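The year I stopped ironing tea towels

My mother ironed everything. Sheets, hankies, Dad's work shirts, the pillowcases nobody but us would ever see, and tea towels folded in thirds with the picture facing out. When I moved into my first flat in Risgate she gave me an ironing board before she gave me a saucepan, and I think that tells you a fair bit about the order of things in our house.

I kept it up for 11 years. I'd set the board up in front of the telly after tea, get a cuppa going and work my way down the basket, and I won't pretend I hated it. There's something lovely about a warm pile of flat cotton, and the smell takes me straight back to the laundry at Grilthorpe with the louvre windows and the radio on the sill (always the cricket, always a bit off the station).

Then in September I hurt my shoulder moving a bookcase, and the physio said no ironing for 6 weeks. So the towels went into the drawer crumpled, and do you know, they dried the dishes exactly the same! I was a bit put out about it. I rang Mum, who went quiet for a while and then asked whether I was at least still doing the collars.

What I've taken up instead is folding, properly, straight off the line while things are still a little bit warm from the sun. My neighbour Solomiia Kravets got me onto it. She smooths each piece with the flat of her hand, side seams together, sleeves in, and she's never in a hurry. She gave me a lesson on her back verandah that went for 45 minutes and covered 2 fitted sheets, with a break for plum cake. I still can't do a fitted sheet. Mine come out like a pudding, but it's a neater pudding than it was.
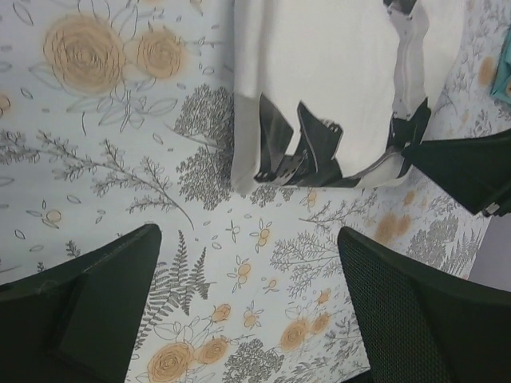
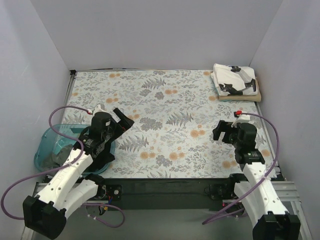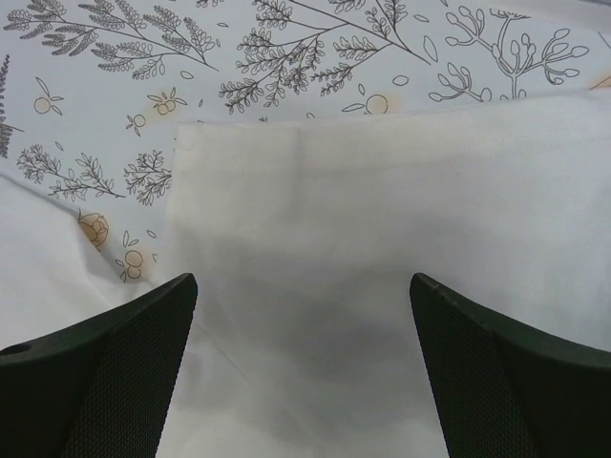

Pale prints on the table in all three, my favourite kind of cloth.

The other thing I've learnt is to be fussier at the clothesline. Give everything a good hard flick before you peg it, peg shirts by the hem, and don't crowd them, even if it means a second trip out. Linen I leave alone altogether - it's going to crease whatever you do, and I've decided it looks friendly.

I do still get the board out now and then. Mum came for lunch on 25th December and I ironed the good tablecloth the night before, the big one with the drawn-thread border, and did the napkins as well while the iron was hot. She ran her hand along the edge when she sat down and didn't say a word about it. Then she went to dry up, opened the second drawer, and had a good long look at my tea towels.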